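Bin picking, week two

We're up to 228 recorded picks now. I had hoped for more by Saturday, but resetting the bin takes longer than I planned for, and I do all of it by hand.

The routine is simple. I put a mix of household stuff in the wide side, drive the arm to one thing, pick it up and set it down in the narrow side. Then I save the run, or throw it out if I bumped something badly. When the wide side is empty I tip everything back and start over.
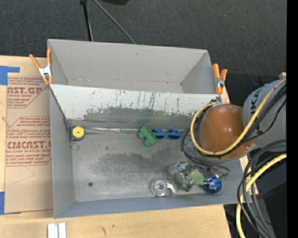 Kastriot Petek asked me why I don't just use blocks. I did, for the first 2 days, and the model got good at blocks. It had no idea what to do with sunglasses. Clear plastic is still the worst – the tape dispenser and anything in a crinkly wrapper take me several tries even when I'm the one driving, so I can't expect much from the model yet.

I threw out nine runs this week. Most were my fault for rushing at the end of the evening.

Next I want to swap in a new set of objects and keep the old ones back for testing. I also need to rename the Ditari folders before I lose track of which is which.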